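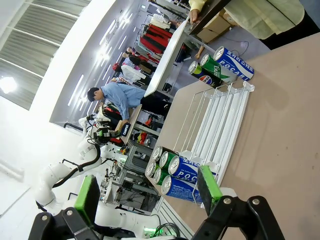
Wrist view over the can rack, second arm behind.

The wrist camera on our can cell is mounted a quarter turn off. Gravity in the image runs sideways, and for the first months of the project every module downstream had its own private correction for it. The detector rotated its crops. The grasp planner rotated the detections back. The logger stored whatever it was handed, and the replay viewer guessed. Last week I took all of that out, and these are my notes on what replaced it.

The rule now is that pixels stay in the sensor's orientation from driver to disk. The rotation lives in one place, the hand-eye transform, and everything that needs "up" asks the transform tree for it. The detector was retrained on unrotated images, which cost 4 points of recall on the lids until I widened the rotation augmentation to 135 degrees either way. After that the loss was gone.

Lids matter more than labels in this set-up. A can lying on its side in a wire rack offers the camera a bright disc with a pull tab, and that disc gives a centre and an axis in one fit. The printed side is useful for telling a Pocari Sweat from a Pepsi and useless for pose, as the artwork repeats round the body. So there are two heads: one fits an ellipse to the lid, the other classifies whatever strip of print is showing. If the second is unsure, the can is still picked and the class is left blank.

The rack itself is the worst thing in the cell. White rods are thin, the depth sensor drops them, and the planner then believes it can put a finger pad straight through a rail. Tassanee Wattanapong suggested that we stop trying to perceive it. We now fit a stored model of the rack to the few edges that do survive, and collision checking runs against the model. The fit is refused if the residual is too high, and the arm retracts and looks again from a second pose. The retry limit is 30, which is silly and will come down.

Skurnen, our planner wrapper, needed one change. It used to treat the green pads as part of the scene when they entered the depth image, so the gripper would refuse to close on account of its own fingers. The self-filter now uses the measured joint opening, delayed by 21 ms to match the camera. With the commanded opening the mask ran ahead of the fingers and left a thin ghost can between them.

Still open: cans stacked two deep. The lower one is partly hidden and its ellipse fit leans towards whatever is above it. I have tried constraining the axis to the lane direction from the rack model, and it helps for cans in the rack and does nothing for the ones lying on the bare table. Those get the unconstrained fit for now.

The branch is on the Quintana server under wrist-frame. Old logs need the conversion script run once before replay. Running it twice will rotate them again, and I have not added a check for that yet.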